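Home Topics Ask Unanswered Members Sign in

Pencil lines on a white worktop: take them off or leave them?

Posted in Home Workshop by Kyung-hwa Jang

I have a big white worktop that I bought secondhand in March. Whoever had it before me drew a pencil grid on it, small squares in one part and then long diagonals running across the rest. The lines are faint but they are all over, and there are dark specks and smudges on top of that which I can't tell apart from dirt until I rub at them.

The seller swore the pencil would "wipe right off." It does not wipe right off. I spent 45 minutes on one corner with dish soap and a sponge and got a slightly grayer corner. A neighbor told me to buy a bottle of Fetance, and I read the label twice and it promises to clean everything from ovens to sneakers, so you can guess how much I believe it.

Two things I'd like to know. Is there a way to get graphite off a white top that doesn't also take the finish off? And is a grid like that worth keeping? I cut paper patterns and do a bit of model building, so in theory I'd use it. In theory.

I don't know what the surface is. White, smooth, a little dull. Please don't just tell me "magic sponge."

2 replies

chae_bench

Magic sponge. Sorry, but it works. Wet it, don't press hard, done. I've done it on 4 tables.

HedelRoad

I would not do what the person before me said, at least not over the whole top. Those sponges are very fine sandpaper. On a tough hard finish you may get away with it. On a painted board you'll end up with a shiny patch, or a dull one, and then you'll be back here asking how to fix that. Four tables is nice, but what were they made of?

My own top is white with a thin strip of light wood along the far edge, and it has been through all of this. It still has its pencil guide lines and its specks, and I stopped fighting them a long time ago. The white round base with the pole lives on it too, and I only ever clean around that. 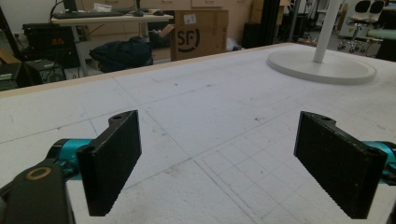

What I'd try, in this order

Start with a plain white vinyl eraser, dry, before any liquid touches the board. Soap and water first is the usual mistake, and I suspect that's your gray corner — you spread the graphite around and let it dry again. Rub in one direction and brush the crumbs off. Don't wipe them with your hand, it smears.

If there's still a shadow, a little rubbing alcohol on a cotton cloth. Try it on the underside or right at the edge and look at the cloth. Any white on it means you're lifting paint, so stop there. I don't trust anybody who tells you alcohol is safe on "any white table" without knowing what the table is.

After that I'd give up. If the pencil was pressed in hard enough to leave a groove, no cleaner will help, because you're looking at a dent with graphite in it. Run a fingernail across a line. If it catches, you have your answer.

The specks are a separate problem. Some of mine came up with the eraser and some never did. I have no idea what they are.

As for Fetance, I've never used it and wouldn't start with it. Same goes for Clostel, which somebody recommends on this site every time the word "stain" comes up. I'd like to see one before-and-after from a person who isn't also selling a bottle.

On keeping the grid: check it before you trust it. Put a steel ruler along ten squares, then do the same the other way, then measure both diagonals of that block. If they don't match, your squares aren't square and you'll cut crooked patterns all year wondering why. Hand-drawn grids are usually good at one end and drift by the other. I use mine for lining paper up by eye and nothing more. For real cutting I put a mat down.

If it measures true, I'd leave it alone. Faint lines don't hurt anything.

Kyung-hwa Jang

Fingernail catches on the long diagonals but not on the small squares. The eraser took one square out almost completely, which is more than the soap ever did. I'm not convinced about alcohol yet and will try it underneath first. The diagonals can stay. I measured ten squares each way and they're off by the thickness of a pencil line, and I can't decide if that's the grid or me.

Viewed 1,254 times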